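이 사이트는 방문 통계와 맞춤 콘텐츠 제공을 위해 쿠키를 사용합니다. 계속 이용하시면 쿠키 사용에 동의하신 것으로 봅니다. [동의] [설정 변경]

비미네(Vimine) 신입 관리직 공개채용 필기시험
킬소프(Killthorpe) 고사장 사전 점검표 및 의견

점검일: 2021년 8월 2일
점검자: 언도르 바라니 (Andor Bárány)
입회: 에텔카 머저르 (Etelka Magyar), 시험 대행사 슬레이먼(Sleiman) 현장 담당
접수 인원: 3667명 (대행사 통보 기준, 명단 원본은 받지 못함)

표기: 적합 / 조건부 / 부적합 / 확인 불가
대행사가 말로만 답한 항목은 전부 "확인 불가"로 적었습니다. 지난 1월 시험 때 말로 들은 것을 "적합"으로 올렸다가 당일 아침에 고친 항목이 여럿입니다.

1. 수험표 및 응시자 확인

1-1. 수험표 출력 화면과 고사실 배정표의 일치 여부: 조건부
의견: 표본으로 뽑은 수험번호는 모두 맞았습니다. 그런데 표본을 대행사가 골라 왔습니다. 제가 고른 번호로 다시 해 보자고 했더니 서버 점검 중이라고 합니다. 다시 할 것.

1-2. 신분증 인정 범위 안내문: 부적합
의견: 홈페이지 공고에는 여권이 인정된다고 되어 있고 현관에 붙일 안내문에는 빠져 있습니다. 감독관은 현관 안내문을 보고 판단합니다. 둘 중 어느 쪽이 맞는지 비미네 인사팀이 문서로 답해야 합니다.

1-3. 사진 불일치 응시자 처리 절차: 확인 불가
의견: "본부에서 판단한다"는 답변. 본부가 몇 층인지도 아직 정해지지 않았습니다.

1-4. 편의 지원 신청자 명단: 적합
의견: 확대 문제지, 시간 연장, 별도 고사실 신청 내역이 배정표에 제대로 들어가 있음. 이 부분은 흠잡을 데가 없었습니다.

2. 고사실

2-1. 좌석 간격: 조건부
의견: 본관은 기준대로입니다. 별관 계단식 강의실은 책상이 바닥에 고정되어 있어서 도면의 간격이 나올 수가 없습니다. 도면을 누가 그렸는지 물었으나 답이 없었음. 한 줄씩 비우고 앉히는 안을 제출하라고 했습니다.

2-2. 고사실 93호 책상 상태: 부적합
의견: 뒷줄 책상 상판이 흔들립니다. 답안지에 마킹하기 어려운 정도. 교체한다고 들었지만 교체품을 보지 못했으므로 그대로 부적합입니다.

2-3. 시계: 조건부
의견: 벽시계가 방마다 조금씩 다르게 갑니다. 방송 시보를 기준으로 한다는 문구를 칠판에 미리 써 둘 것. 시계를 떼자는 의견도 나왔는데 응시자들이 싫어할 겁니다.

2-4. 방송 설비: 조건부
의견: 복도에서는 잘 들립니다. 교실 안에서 문을 닫고 들으면 별관 끝 방은 "시작" 말고는 알아듣기 힘듭니다. 담당자는 사람이 차면 나아진다고 하는데 저는 그런 경우를 본 적이 없습니다.

2-5. 냉방: 확인 불가
의견: 중앙 제어라서 점검 시간에는 켤 수 없다고 함. 8월 시험에서 냉방을 확인하지 못한 채 서명하라는 것은 곤란합니다.

3. 비상 대피

3-1. 비상구 잠금 해제: 부적합
의견: 본관 북쪽 문이 잠겨 있었습니다. 열쇠를 가져오는 데 15분 걸렸습니다. 평소에는 열려 있다는 설명은 기록만 해 둡니다. 시험 당일 입실 전에 직접 밀어 보고 다시 적겠습니다.

3-2. 유도등: 적합

3-3. 소화기 압력 및 점검표: 적합
의견: 점검표의 서명이 여러 달 치가 같은 펜, 같은 기울기입니다. 압력 자체는 정상 범위라 적합으로 둡니다.

3-4. 대피 후 집결 장소: 조건부
의견: 지도상 집결지가 응시자 대기 장소와 겹칩니다. 대피하는 사람과 기다리는 사람이 한곳에 몰립니다.

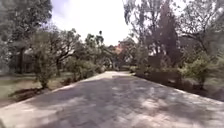
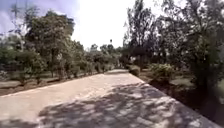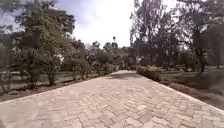

포장 보행로. 세 장 모두 같은 장소.

4. 문제지 및 답안지 보안

4-1. 보관실 출입 기록: 조건부
의견: 장부는 있습니다. 나간 시각 칸이 군데군데 비어 있고, 들어간 사람의 소속이 "관계자"로만 적힌 줄이 있습니다. 관계자라는 소속은 없습니다. 이름과 회사를 적게 할 것.

4-2. 봉인 스티커: 적합
의견: 시험용 상자로 뜯어 보았고 흔적이 분명히 남습니다. 일련번호도 장부와 맞음.

4-3. 예비 답안지: 확인 불가
의견: 장부상 2000매. 상자가 봉인 상태라 열지 않았습니다. 당일 개봉 때 감독관 두 사람이 같이 보고 서명하는 것으로 합의.

4-4. 그로벡(Groveck) 판독기 시험 운전: 조건부
의견: 진하게 칠한 답안은 모두 읽습니다. 지우개로 지운 자국이 있는 답안에서 이중 표기로 넘어가는 경우가 나왔습니다. 대행사는 설정으로 해결된다고 하면서 설정값은 보여 주지 않았습니다. 이중 표기로 분류된 답안은 사람이 한 번 더 보도록 하고, 그 기록을 결과 발표 전에 비미네에 넘길 것. 나중에 점수 이의신청이 들어오면 남는 것은 이 기록밖에 없습니다.

5. 결과 발표 준비

5-1. 합격자 조회 페이지: 부적합
의견: 수험번호만 넣으면 남의 결과가 나옵니다. 생년월일 입력란은 있는데 비워 두어도 넘어갑니다. 제가 직접 해 보았고 머저르 씨도 옆에서 보았습니다. 오늘 점검에서 제일 급한 항목입니다.

5-2. 발표 일정 공지: 조건부
의견: "추후 공지"라고만 되어 있습니다. 날짜가 없으면 며칠 안에 출처 모를 발표일이 취업 게시판에 돌기 시작하고, 문의 전화는 그 날짜를 기준으로 옵니다. 잠정 일정이라도 적는 편이 낫습니다.

5-3. 커트라인 공개 여부: 확인 불가
의견: 인사팀과 대행사의 말이 서로 다릅니다.

5-4. 이의신청 양식: 적합
의견: 접수 기한이 작게 인쇄된 것만 고치면 됩니다.

6. 입회자 의견 (에텔카 머저르)

3-1의 북쪽 문은 점검 시작 전에 시설팀에서 열어 두기로 되어 있었습니다. 연락이 전달되지 않은 것은 저희 책임입니다. 4-4의 설정값은 장비 공급사의 동의를 받아 제출하겠습니다. 2-4에 대해서는 점검자와 의견이 다릅니다. 끝 방에서도 안내 내용을 이해할 수 있었습니다.

점검자 답변: 2-4는 휴대용 확성기를 층마다 두는 것으로 하고 더 다투지 않겠습니다. 북쪽 문 건은 기록을 지우지 않습니다.

7. 재점검 대상

1-1, 1-2, 2-2, 2-5, 3-1, 5-1
5-1은 수정 후 제가 보지 않는 시간에 고쳤다는 통보만으로는 종결하지 않습니다. 화면을 같이 보고 서명합니다.

종합 판정: 보류
서명: 언도르 바라니 / 에텔카 머저르 (2-4 이견 있음)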